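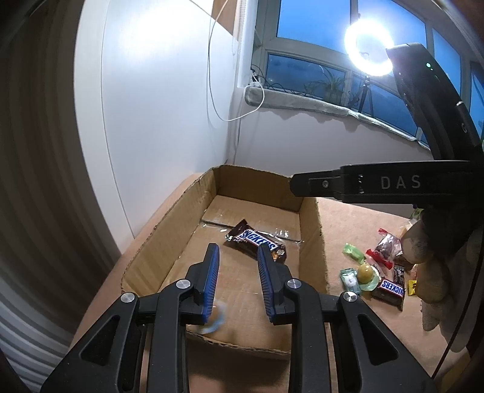

Why is dark chocolate labelled by its percentage of cocoa?

The figure gives the combined share of cocoa solids and cocoa butter by weight. A 53 per cent bar can still differ in flavour and colour from another at 53, depending on how that share is divided.

Read the tempering notes before the February tutorial. Questions to Farzad Rashti.

Filed under: Food Science, Week 2

Back to top

Related notes
Sugar bloom and fat bloom
Conching times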